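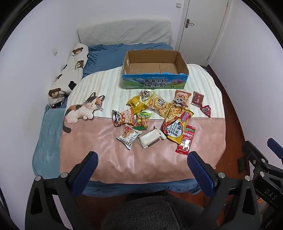
2 min read

The spare bed has always been where a household keeps the things it has not decided about. In Baridlow, a town with more spare rooms than visitors, residents have now been invited to do something about it.

The Spare Bed Amnesty, running through April at the old Lirnside hall, asks people to clear one bed, one time, and bring in whatever they find on it that they no longer want. Bedding, cushions and soft toys are all welcome. So are cardboard boxes, provided they are flattened and provided their owners can bear to part with them.

That last condition is proving the hard one, according to organiser Vittoria Carbone.

"People will hand over a perfectly good quilt without blinking," she said. "Ask them for the box it came in and they go quiet. It's a good box, they say. It might come in handy. They've been saying that about the same box for 8 years."

Milk cartons are especially prized. The big cardboard ones that long-life milk comes in are sturdy, easy to lift when full of pillowcases, and often rather handsome, with mountains and meadows on the front. One household in Guo Street admitted to storing its winter socks beneath a very nice view of the Chinese highlands and had no plans to stop.

By the end of the first fortnight the hall had taken in 284 items. Body pillows did well, as did fleece blankets in pale colours. Novelty cushions came in by the armful, most of them shaped like animals and a good many of them shaped like cats. Ms Carbone has put the cats on a shelf of their own facing the door, where they stare at anyone who arrives empty-handed.

Not everybody has come to give. Retired upholsterer Tullio Benedetti dropped off 2 blankets on opening morning and went home with a bolster printed with bears, a calico cat and a fitted sheet in a colour he described as "blue enough".

"My wife asked me what was wrong with the bed before," he said. "I told her there was nothing wrong with it. There was nothing on it, either."

Mr Benedetti now reports that the bed in his back room cannot be slept in without 10 minutes' notice, and that he considers this an improvement, as his brother-in-law likes to stay.

The amnesty has a budget of $2235, most of it spent on hall hire and laundering. Local storage firm Droteck has lent shelving and a set of scales, the latter for reasons that remain unclear – so far they have been used to weigh a cushion, for a bet.

Anything clean and in decent shape will be offered free to residents on the final weekend, and the rest will go to animal shelters for lining baskets. Flattened boxes go to recycling, although several have already been spotted leaving the hall under people's arms, unflattened.

Drop-offs are accepted from 9 am until noon. Please use the side door and mind the step.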